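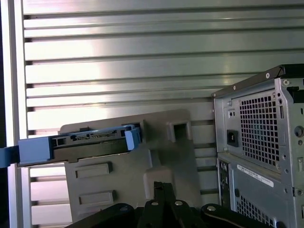 A hard drive in its blue plastic caddy, lying across a gray fixture plate on a slatted aluminum work surface.

The Part Between the Drive and the Slot

Drive caddies get little attention in purchasing documents. They arrive in a bag with the enclosure, they are counted once, and they are written off when a tab snaps. In a repair shop they take up a surprising share of bench time.

A caddy has a simple job. It holds a bare drive at a fixed height and depth so that the connector at the back meets the connector in the bay. The drive body is a metal casting with threaded holes at standard positions. The caddy is usually a molded plastic frame with a rail on each long side and some form of release at the front. Screwed designs use four fasteners. Screwless designs use pins that seat in the same holes, held there by the spring of the plastic.

At Brotham, a refurbishing shop that handles storage pulled from office machines and small servers, both kinds come across the bench, often in the same crate. Screwless caddies open faster. They also wear in ways that are harder to see. A rail that has been flexed too many times takes a permanent bow, and the pins then sit shallow in their holes. The drive feels secure in the hand and shifts under the insertion force of the connector.

The shop measures this. A sound rail of the type it handles most will hold its pins through 100 removals without a visible change in fit. In the last batch the shop inspected, 121 caddies were checked against a gauge block and 68 passed. The rest went into the parts bin, where the release tabs were salvaged and the frames ground for recycling.

Holding the work

Most damage to a caddy happens when it is opened by hand on a flat bench. The operator presses the drive down, pries one rail outward, and the opposite rail takes the load. Corner clips crack first, followed by the root of the release tab.

A fixture moves that load elsewhere. The principle is old and the parts are plain: a plate with raised features that locate the work and leave room for fingers or a tool. Ribs carry the body of the drive above the plate. Sockets and pads give defined positions for things that need to stand or rest. Gray plastic is a common choice for plates like these, partly for cost and partly for the surface. A matte finish does not throw reflections into the eyes of whoever is working over it, which cannot be said of bare aluminum under a bright lamp.

Plastic plates have limits. They creep under a constant clamp load, and a rib that has been struck repeatedly with the edge of a metal casting will round over. Brotham checks rib height each September and replaces any plate that has lost its edges.

The surface underneath

Slotted aluminum is common for this work. Extruded sections can be bolted into a frame, extended, and taken apart again. The grooves accept sliding nuts in most systems, so a fixture can be moved along the bench and locked without drilling.

The drawback is debris. Grooves collect screws, label scraps and the small crumbs of plastic that come off old clips. A brush and a vacuum with a narrow nozzle clear most of it. Loose screws should be removed before any drive is set down, connector end or otherwise, as a fastener standing proud of a groove can mark a circuit board.

Two approaches to storage

Caddies that pass inspection have to be kept somewhere. Jisberg, which supplies shelving and trays to repair shops, sells a divided tray that stands caddies on edge, 20 to a tray. The Privar tray lays them flat in two layers with a foam sheet between. The upright arrangement is quicker to pick from and puts no weight on the tabs. The flat arrangement travels better and should be preferred if stock moves between sites.

Neither should be placed near a window. Colored caddy plastics fade unevenly, and the fading is a fair sign of embrittlement.

Sorting by color

Blue tabs and clips mean different things in different product lines. On some, color marks a part that can be handled without tools. On others it separates drive types or is decoration. A shop that sorts by color alone will mix families that do not interchange. Rail length and tab geometry are better keys, and a printed outline on the bin is enough for most staff to work from.

Erraji, a shop that trades caddies in bulk, sorts by rail first, then by tab, and ignores color until the final pass, when sets are matched for appearance. Mismatched sets function the same and sell for less.

Before refitting, wipe the rails with a dry cloth, check that both clips return to their resting position when released, and look down the length of the drive from the connector end. The rails should be parallel. If one side stands off the casting, replace the caddy and keep the drive out of the bay until that is done.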